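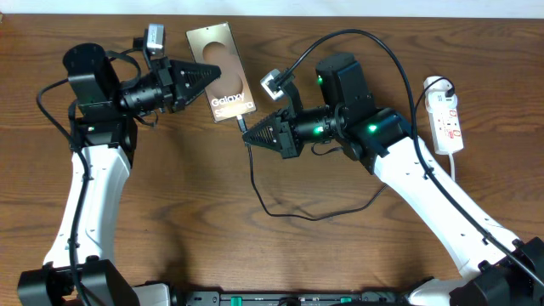 hendriks-battlog

Battery and charging log parser for Android phones
Version 2.9
Maintainer: Abilio Cifuentes
Last updated: Friday, May 31, 2019

Overview

hendriks-battlog reads plain-text battery logs exported from a phone and writes one CSV file per charging session. It was written to replace the Vuvico spreadsheet macros, which failed on any log longer than 1000 lines. The parser runs offline and does not modify the source file.

A charging session starts at the first record with status CHARGING and ends at the first later record with status DISCHARGING or FULL. Records with status UNKNOWN are kept in the session they fall in and flagged in the last column.

Requirements

Python 3.5 or later
No third-party packages
Read access to the log directory, write access to the output directory

Tested on Linux and macOS. Windows works if the log files are saved as UTF-8 without a byte order mark. See Known issues.

Installation

Unpack the archive and run:

python3 setup.py install --user

Remove any copy of the older futero-batt package first. Both install a command named battlog, and the one found first on the path wins.

Usage

battlog LOGFILE -o OUTDIR

Options:

-o DIR output directory, created if missing
-g N longest gap in minutes allowed inside a session, default 9
-m N drop sessions with fewer than N records, default 2
-t ZONE time zone to apply to timestamps that have none, default UTC
-q print errors only

If the gap between two records is longer than the value of -g, the session is closed and a new one is opened at the next CHARGING record. Logs from phones that sleep hard with the screen off may need a higher value.

Input format

One record per line, fields separated by a single tab:

timestamp, status, level, voltage, current, temperature, source

Timestamps are ISO 8601. Level is an integer percentage. Voltage is in millivolts and current in milliamps, positive while charging. Temperature is in tenths of a degree Celsius. Source is AC, USB, WIRELESS or NONE. Lines starting with # are skipped. A missing value is written as a hyphen.

Output format

Each CSV has a header row and 13 columns. The first seven are the input fields in the same order. The rest are:

elapsed_s: seconds from session start
delta_level: change in level from the previous record
power_mw: voltage times current, divided by 1000
energy_mwh: running total, trapezoid rule
gap: 1 if the interval before this record is more than half of -g
flag: 1 if status is UNKNOWN

Temperature is converted to whole degrees and tenths on output. No smoothing is applied.

Known issues

Some phones report current with the sign reversed. The parser does not detect this. Use the flip script in tools/ before parsing.

A byte order mark at the start of the file causes the first record to be rejected with "bad timestamp".

Daylight saving changes inside a session give a wrong elapsed_s when -t is a local zone. Leave it at UTC.

Logs made with Hinivance exporter builds before the May release write level as a decimal. These are truncated, and delta_level is unreliable.

Changes in 2.9

Added -m
energy_mwh no longer resets after an UNKNOWN record
Exit code is 2 when no session is found (was 0)

License

MIT. See LICENSE in the archive.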